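### 3.2 Cell setup and upkeep

All the trials in Section 4 were run on one cell, which we call Hapeta after the project. The neighboring cell (Lerden) was used for a different task and shares nothing with it except the room and the network switch. What follows is how the cell was set up and kept running – enough detail to redo it, we hope.

**Surface.** Brown kraft paper over the whole table top, taped into rectangles with dark blue tape. Grid is only for placing objects at the start of a trial, the controller does not use it. Paper is replaced when crumbs or grease build up, in practice after 30 trials, sometimes sooner with egg. New paper means new tape, and new tape means the grid corners have to be touched off again with the gripper tip. We allow 10 mm of error per corner. Anything worse, redo the strip.

**Arm and gripper.** Single arm, black gripper under the wrist. Gripper cable goes down in a loop and back up to the wrist, then along the links under black straps. The loop length matters more than we expected. Too short and it pulls at full wrist rotation, too long and it drags over the plate. In the first weeks we lost 27 trials to a cable that had worked itself out of its strap, so strap tension is now checked before every block. Straps are cheap, replace them.
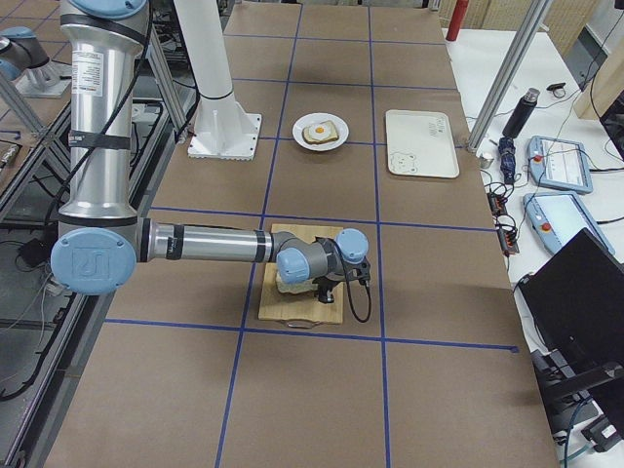 **Grip force.** Bread needs very little. Force was set by hand on a fresh slice from the same bag as the trial slices, lowered untill the slice slipped, then raised one step. Stale bread is stiffer and will pass with almost any setting, so do not tune on it. The cutting board goes back to the same grid cell each time, handle toward the near edge of the table (Fig. 2). Fingers wiped down between blocks with Clorix, then dried. Residue on the pads changed the friction enough to show up in the results, see Section 5.1.

**Pendants and side table.** Teach pendants are kept flat on the white side table within reach of the operator, red stop buttons clear of everything. We had one false stop from a bag put down on a button. Cables run off the table edge down to the floor. Connectors are reseated monthly – a loose one looks exactly like a network fault and cost us most of a day.

**Calibration.** Full calibration at setup, then a short check every morning: home, four grid corners, open and close on a foam block. Takes about 10 minutes. The log file from the check is stored with that day's trials. In total 118 checks were logged, and the arm was recalibrated only when a corner was out twice in a row.

**Repairs.** One gripper swap, in April. Pad wear on one side, and the spare from Odico had a slightly different mounting height, so the tool offset had to be measured again. Trials before and after the swap are marked seperately in the data. No change to the arm itself. Software was frozen before the first trial and was not updated during collection, including pendant firmware.

Fig. 2. The Hapeta cell with a slice of bread held over the cutting board. Plated toast and fried egg farther back, tray to the right of the plate.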